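4.2 Sorting cords at the shared table

In the second part of the study we looked at how people in shared workplaces deal with power strips and the cords around them. The Darnstead site had 26 tables, and 165 of the 199 cords we listed there were plugged into a strip and not into the wall. Participants told us that they seldom unplug a cord which they did not bring themselves. Afia Arthur calls this "cord politeness" in her earlier notes from Gbeho, and we keep her term.

Tangling was worst where thin charging cords shared a strip with thicker cables (Figure 3). The thin ones form loops, and the loops catch the next plug.
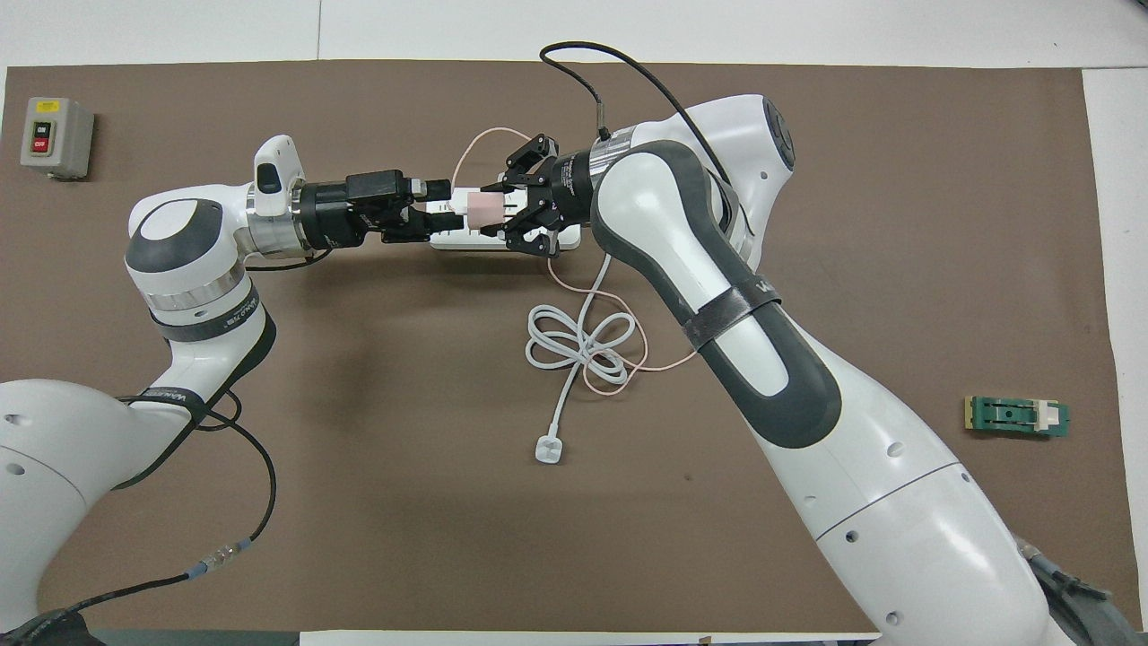
Figure 3. White power strip on a brown work mat, with a pink adapter, a white plug and a coiled white cable.

Two participants preferred to free the loose end first and touch the strip last. The others began at the strip, and they explained that it is easier to follow a cord from its plug. Color was helpful for both groups.

Comments

Clondumo: Did you also ask about labels on the plugs?

Doaa Zerouali: Yes, it is in section 4.3.

Last updated: October

Contact | © Cedinis | Back to top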